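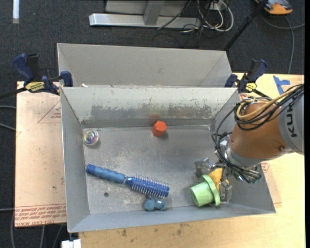
The robot arm reaching down into the grey metal bin.

20/08/2024

I'd been meaning to talk to Rostyslav Shevchuk ever since I heard he had the Sperling letters on his kitchen table. All 260 of them! If you've not come across the Sperlings, they were a family of seed merchants in Winolley, and for the best part of a century they wrote to each other nearly every week, mostly to complain. Rostyslav has spent the last few years reading the lot, and he very kindly made me a pot of tea and let me ask whatever I liked.

He isn't a Sperling himself, and he's not from Winolley either. He came across the family when he was looking for something else entirely, an old map of the mill stream, and the archive brought up the wrong box. "I opened it and there was a letter from Augusta to her brother about a goose," he told me. "Four pages on the goose. I read it standing up with my coat on, and I asked if there were more."

There were, though they were in a sorry muddle. Somebody had sorted them by size, big ones at the bottom, and a fair few had lost their envelopes. Augusta almost never put the year on anything (she'd write "Thursday, raining" and leave it at that), so he had to work out the order from the gossip. "If the cousin is engaged, it's before the wedding. If the cousin is in disgrace, it's after. It isn't elegant but it works."

I asked how he manages with the handwriting, as I've looked at a few of these pages and could hardly make out a word. He laughed and fetched one to show me. The family saved paper by filling the page, then turning it sideways and writing straight across what was already there. "You learn to look at one direction only. The first month I had a headache every evening. Now it's the printed things I find slow."

Augusta is clearly his favourite, and I can see why. She ran the shop accounts for 30 years without her name ever going above the door, and she taught reading to the girls who packed the seed, in the back room, after hours. Her father thought it a waste of lamp oil. There's a whole run of letters, 11 of them, where the two of them argue about it while living in the same house - she'd leave hers under his plate.

"People want her to be a heroine," Rostyslav said. "She was, a bit. She was also rude about the vicar and very mean with jam. I'd like to keep the jam in."

The transcripts are being published by Bavari, a small press, in one fat volume with an index he's still fighting with. They're printing 300 copies. He finished the last transcript in July and told me he felt quite flat afterwards, and went and dug over the whole vegetable bed. There's one gap he can't fill: several letters mention a house called Drendadero, where Augusta spent a winter, and he has no idea where it was or who lived in it. She came back with a new coat and a dislike of oranges. "If anybody's grandmother had a house with that name, please write to me. I'll answer the same day."

We'd let the tea go cold by then, so he made another pot and read me the goose letter from start to finish. It's going in as the first page of the book.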